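November
By Dagný Þorgeirsson
Filed under: Student Projects / Anime & Animation

My project was on recap episodes – you know, the ones where everyone sits by a campfire and remembers things you watched last month. I picked a long-running space adventure series called Skiditard because I'd already seen most of it (my brother Mohsin would say too much of it) and because it has 277 episodes, so there was plenty to work with.

I wanted to find out how much old footage gets reused, and whether fans mind. I went through the whole episode list and marked anything where more than half the running time was older material. I ended up with 16 proper recaps. Most of them land right before a big fight, like the Grímsdóttir tournament, where you get two in a row and I nearly threw my remote!

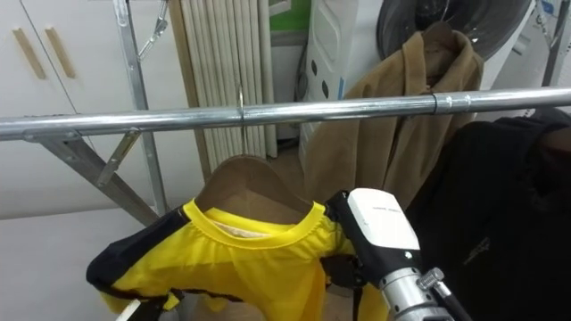

What I asked people

I put a short survey up on the Jollus fan forum and got 38 replies, which my supervisor Arnar Ragnarsson thought was decent for two weeks. I asked three things: do you skip recaps, do you remember any of them, and would you rather have a week with no episode at all. My favourite answer came from Villads, who watches every recap twice in case there's a new line of dialogue. There sometimes is! Episode 94 sneaks in a whole new flashback of the captain's home planet and it never gets mentioned again.

Most people said they skip. But hardly anyone wanted the week off instead, so go figure. I coloured all the answers in on a spreadsheet and it took me way longer than the actual writing.

Problems

The forum crowd are pretty hardcore, so it isn't a fair sample of casual viewers. My cutoff of half the running time was also a bit of a guess – two episodes sat right on the line and I left them out. 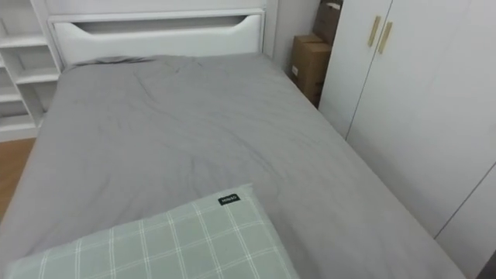
Do you need to watch the recaps to follow the story?

Only the one with the captain's flashback adds anything new to the plot. The rest can be skipped, though I'd keep the second tournament one for the music.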